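Thread on our parish vote about the church bulletin and political notices. I was at the meeting in Pralmont and several people have asked me what was decided, so I'm putting it all in one place.

**1/** The background. In March the parish office got a request to put a full-page notice in the bulletin. It was paid for by a group in Plerkidmont and it set out how Christians should vote on the county school measure. It quoted a good deal of Scripture and named one side as the only faithful choice.

**2/** The office didn't run it. They had no written rule to point to, only habit. The group complained, which was fair enough, and the question went to the members.

**3/** We print 462 bulletins a week. A lot of them go to people who can't get to church any more, and for some it's the only thing they have from us. That came up more than once in the evening.

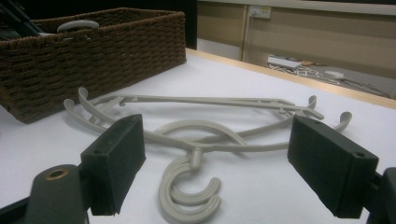 **4/** The case for running it: the church has always spoken on moral questions. Silence is a choice too. If a member wants to pay for a page and the page is true to Scripture, why refuse the money or the message? I thought this was put well and without any shouting.

**5/** The case against: speaking on a moral question is the pulpit's job, and the pastor answers for what he says there. A paid page is answerable to whoever paid. Once we sell one, we have to sell the next one, and we may not like it.

**6/** There was also a legal worry about our tax status. I'm no lawyer and won't try to explain it. The office is getting proper advice and will print what it's told.

**7/** My own view, for what it's worth. I agreed with most of what the notice said about the measure. I still voted against printing it. I have sat beside people for years who read the same Bible and vote the other way, and I don't want them to find that page in their hands before communion.

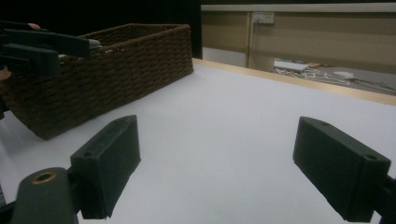
**8/** The vote: 104 against printing paid political notices, 38 for. That covers all parties and all measures, so it cuts both ways.

**9/** What still goes in: dates of public meetings, polling places and hours, and prayers for those in office. Prayers for those in office stay whoever is in office — someone did ask.

**10/** What isn't settled is the table at the back. The Druvetti Street congregation lets members leave leaflets out as long as they carry a name. Ours has no rule. It'll be taken up at the next meeting, 7 pm in the lower hall.

**11/** Please don't write to the office staff about this. They didn't decide it, and they've had a long few weeks. Come to the meeting or reply to me here and I'll pass it on.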